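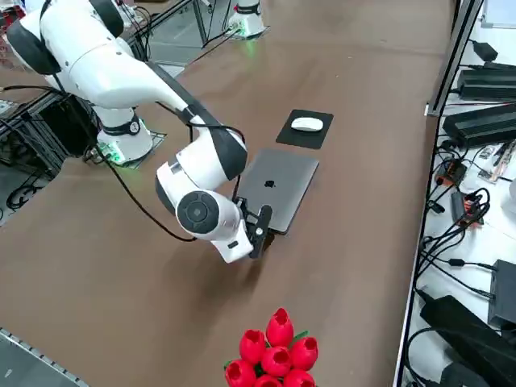

4.2 What counts as a cleared desk

Most earlier work on desk clutter takes it for granted that people agree on when a desk is tidy. We doubt this. The Lidness checklist, which is still the one most studies borrow, treats a desk as cleared once papers and cups are gone and every device is "at rest." The last term is never defined. In our reading of the 111 written responses collected at the Okel and Sater offices, it was the single largest source of disagreement between raters.

Figure 4. Closed laptop with a mouse on its pad, brown tabletop.

The arrangement in Figure 4 shows the problem well enough. The laptop is shut and lies flat, but at a slant. The black mouse pad just beyond it is also set at an angle, with the white mouse near its center, and a narrow strip of bare table separates the pad from the laptop. Under the Lidness rules the laptop and mouse pass without question. Raters trained on the Uddin scale, which scores alignment as well as open or closed state, would have to mark the same items down. Both scores are then reported in the literature under the one word "tidy," and averages are taken across them – a practice we find hard to defend.

It has been claimed that alignment matters because people read a straight object as one that has been put away. Our responses give this only weak support. Of the 13 respondents who mentioned angle at all, 4 said a crooked laptop looked unfinished to them. The others brought up angle in passing, mostly when complaining about shared desks, and did not tie it to tidiness. A sample of this size settles nothing, and we would not want it cited as if it did.

The mouse raises a separate question. The Lidness checklist counts a mouse on its pad as stored, while the Uddin scale counts it as left out, on the grounds that a cleared desk should have nothing on it that fits in a drawer. We could find no test of either rule. Several respondents wrote that they never put a mouse in a drawer and would be annoyed to find theirs there. If the people who use a desk do not regard an item as clutter, it is not clear what a scale gains by scoring it that way.

For these reasons we did not combine the two measures. The 850 desk ratings discussed in the next section are reported by scale, with the device items listed apart from papers, cups and cables. This makes the tables longer and the results less striking. It also means that our figures cannot be set directly beside those of the earlier surveys, several of which do not say which rule their raters followed.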